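Hestell 의류 조작 데이터 수집 실무회의 회의록

일자: 2024-04-12
주관: Suden 데이터 수집팀
작성: Kwan-ho Huang
참조: Bednarek 학습팀

1. 전차 회의 조치사항 확인

가정 환경 수집분 67개 에피소드의 업로드 완료를 확인함. 이 중 6개는 그리퍼 개폐 신호와 영상의 시각 동기가 맞지 않아 학습 세트에서 제외하였음. 제외분은 삭제하지 않고 별도 폴더에 보관함.

장치별 보정 파일의 명명 규칙은 기존안대로 확정. 이전 규칙으로 저장된 파일은 Kwan-ho Huang이 일괄 변경함.

2. 침실 의류 과제

핸드헬드 그리퍼로 침대 위 의류를 집어 옮기는 과제를 검토함. Bednarek 측은 검은색 의류에서 접힌 부분과 가장자리의 구분이 어렵다는 의견을 제시함. 배경 침구의 무늬를 통제하자는 제안이 있었으나 채택하지 않음. 무늬가 있는 침구와 단색 침구를 모두 수집 대상으로 유지함.

파지 구간의 라벨 기준은 다음과 같이 정함. 시작점은 두 핑거가 모두 천에 닿은 첫 프레임, 종료점은 어느 한쪽이라도 천에서 떨어진 첫 프레임으로 함. 옷이 뭉쳐 있어 품목 판별이 되지 않는 경우 '상의' 또는 '하의'로 추정하지 않고 '의류-미분류'로 기입함.

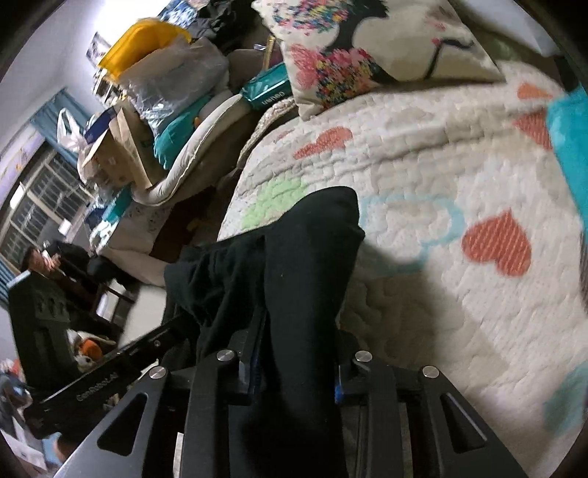

3. 촬영 환경 및 개인정보

거주자가 있는 공간에서 수집할 때는 작업 전에 동의서를 받음. 화면에 사람이 들어간 에피소드는 업로드 전에 비식별 처리 대상으로 표시하고, 처리 여부를 메타데이터에 기록함. 주변 물품은 수집을 위해 치우지 않으며 평소 배치를 유지함.

어안 렌즈 왜곡은 원본 단계에서 보정하지 않음. 보정본이 필요한 경우 학습팀에서 생성함.

4. 수집 목표

Fletport 저장소 기준 6월 말까지 누적 500개 에피소드로 함. 한 장소에서의 수집은 30개를 상한으로 하고, 초과분은 집계에 포함하지 않음. 실패한 파지도 동기 오류가 없으면 유효 에피소드로 인정함. 단, 실패 태그를 반드시 부여할 것.

5. 조치사항

- 동기 오류 6개의 로그 분석: Suden
- 라벨 지침서 개정본 배포: Kwan-ho Huang
- '의류-미분류' 항목을 라벨링 도구에 추가: Bednarek
- 장소별 에피소드 집계표 작성: Suden

6. 보류 안건

양손 그리퍼 과제의 착수 시기는 장비 일정이 확정되지 않아 차기 회의에서 재논의함.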